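Refinishing old timber kitchen cabinets: strip or scuff and recoat?
Home Reno Talk > Kitchens and Cabinetry

Flotley
Posted Saturday, 7:42 am 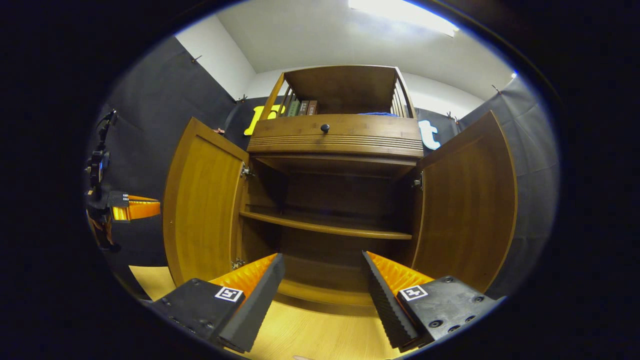 Trying to settle on a finish before I order anything. We bought the house in September and the kitchen is all original timber, solid enough that I don't want to rip it out. I was quoted 1,761 dollars to have the doors sprayed off site and would sooner do it myself. All the doors are the same style as this pair, honey-brown with a raised rectangular panel, and the colour is too orange for the room. I'd like a darker walnut tone with a satin clear over it. Do I have to strip to bare wood, or can I scuff it and put a tinted coat on top?

Clikis
Posted Saturday, 8:15 am

Strip it. Tinted coats over an old finish look fine for a year, then you get a chip near a handle and the old colour shows through. Use a gel stripper on the mouldings and a scraper on the flats. Go 80 grit only if the stripper leaves patches, then work up from there.

Pelupessy
Posted Saturday, 9:03 am

Disagree with Clikis. I did a whole kitchen with a scuff and a gel stain and it has been in daily use for three years. No chips. The prep was sugar soap, rinse, dry overnight, sand with 300, wipe down, stain, then 3 coats of clear. Stripping raised panels is miserable work and you'll never get all the gunk out of the corners.

Clikis
Posted Saturday, 9:20 am

Three years isn't long for a kitchen. And 300 is too fine for an old finish, the stain has nothing to hold on to. I'd want 180 or 220.

Pelupessy
Posted Saturday, 9:31 am

It's held so far. Gel stain sits on the surface anyway.

Gridix
Posted Saturday, 11:48 am

Before anyone argues about grit, find out what the old finish is. Dab some metho on the back of a door. If it goes sticky it's shellac. If nothing happens, try lacquer thinner. If that softens it you have lacquer, and if it doesn't it's probably varnish or poly. A gel stain will go over most of them if it's clean, but wax or silicone polish will ruin it whatever you do.

If the house is old, test for lead on anything painted before you sand it.

Flotley
Posted Saturday, 1:10 pm

Thanks all. Tried the metho and nothing happened. Don't have thinner here, will pick some up. The previous owners left a can of spray polish under the sink so silicone could be a problem.

Would you take the doors off or do them in place?

Gridix
Posted Saturday, 1:26 pm

Off, always. Number each door and its opening with tape, and bag the screws with the same number. Wipe down with wax and grease remover twice, changing rags.

Clikis
Posted Saturday, 2:05 pm

Agree on taking them off. Drill a test patch on your plan too: do one door back completely, clear coats and all, and leave it a week before you start the rest. If you can scratch it with a fingernail, strip the lot.

Pelupessy
Posted Saturday, 2:40 pm

Fair test. I'd still bet on the gel stain.

Flotley
Posted Saturday, 6:55 pm

Will do the pantry door first, both methods, one on each half of the back. Might be a couple of weeks before I have anything to report.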